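Call for participants: Brimo student robotics project, autumn intake

The Brimo project is looking for 8 new students to join us for the next round, and we'd love to hear from you! We teach a simulated robot arm to do everyday lab jobs – picking up a pipette, lining it up, moving between stations – and then we try to work out why it went wrong.

You don't need to have programmed a robot before. Some Python helps, and so does patience. If you've spent time in a wet lab and know how a pipette ought to be handled, please apply even if you've never written a line of code.
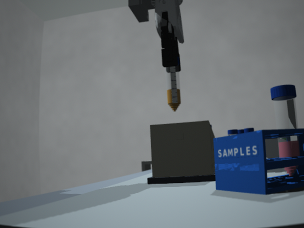

Ekene Tamuno said the first few weeks were mostly spent arguing over how slowly the arm should come down, and that she would happily do it all again. She joined in May knowing nothing about simulation and now looks after our pipetting tasks.

We meet for two hours every week in room 54, with plenty of chat online in between. Everyone works in pairs, and each pair takes on one task from start to finish. In the last week we run all the tasks in front of the Trindetti robotics club, who ask very good questions.

To apply, send a few lines about yourself and something you've made (anything at all!) to Chidubem Idahosa at the Brimo desk. Applications are open from 01/07/2024 until the places are filled.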